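Kostden started out repairing conveyor parts for small recycling depots. Its newest product is a two-arm sorting kit called Skiltetico, sold to places that handle too little material for a full sorting line. We talked with the company's product lead on a Tuesday at the Arboleda workshop, where the kit is set up for buyers who want to see it before they order.

The kit comes as a pair of arms, their grippers, the mounting rail and the control software. The buyer supplies the bench and the bins. "People ask us for a cabinet with a door and a big red logo," the product lead said. "We tell them to spend that money on a good table."

Setup takes 45 minutes for someone who has done it before. A first-time buyer should plan on most of a morning, and Kostden stays on the phone for it. The arms have to be bolted down before anything else happens, and the software will not run a job until both have passed a joint check.

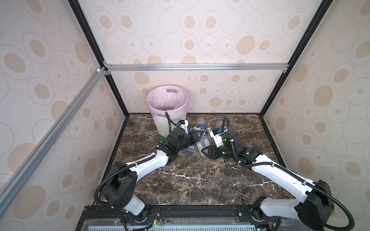
The price question comes up early in most sales calls, and the most common one is why a small depot should pay for two arms. The product lead's answer is that bottles roll. "One arm pushes a bottle as often as it picks it up. The second arm gives it something to stop against." Both arms work from the front of the bench and reach in toward the same pile, so the software has to keep the grippers from hitting each other when they get as close as they do over these bottles. The bin stands at the back, behind the pile. Kostden tried bins on the outside of each arm in an earlier version and dropped the idea after customers complained about floor space.

Depots rent the kit for a trial of three months or buy it outright. Spare gripper fingers are sold in sets of 8. The software, Treltus, is included for two years and billed yearly after that. Asked whether buyers object to that, the product lead said some do, and that a few have walked away over it.

Treltus is taught by example. An operator guides the arms through a job, repeats it with the items in different places, and the software works out the rest. Clean, full-shaped bottles are the easy part. "Nobody's bottles come in like that," the product lead said. "They come in stepped on. A crushed bottle has no good side to grab, and clear plastic lets the table show right through it. Then you get a Pocari Sweat bottle with the label still on, and the label is the easiest thing on the bench to find."

Caps are left on. The kit does not unscrew them, and there are no plans to add that. It also does not weigh items, so a bottle with a lot of liquid left in it should be pulled out by hand first.

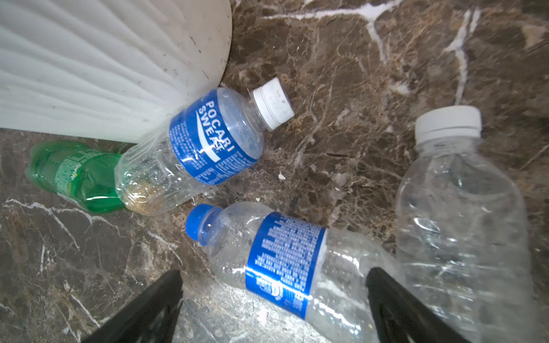 What buyers should know before ordering

The grippers have two fingers each and are meant for light packaging. Glass is outside the warranty. Kostden also advises against film and loose bags, which slip or wrap around the fingers.

Speed is the other limit. "A person is faster," the product lead said. "If you have a person who wants to stand there all day, keep them." Most of the current customers run the kit in the late afternoon, after the drop-off window closes, and have one worker nearby doing something else.

A version with a longer reach is due in September. Owners of the current kit will be able to trade in the arms and keep the rail.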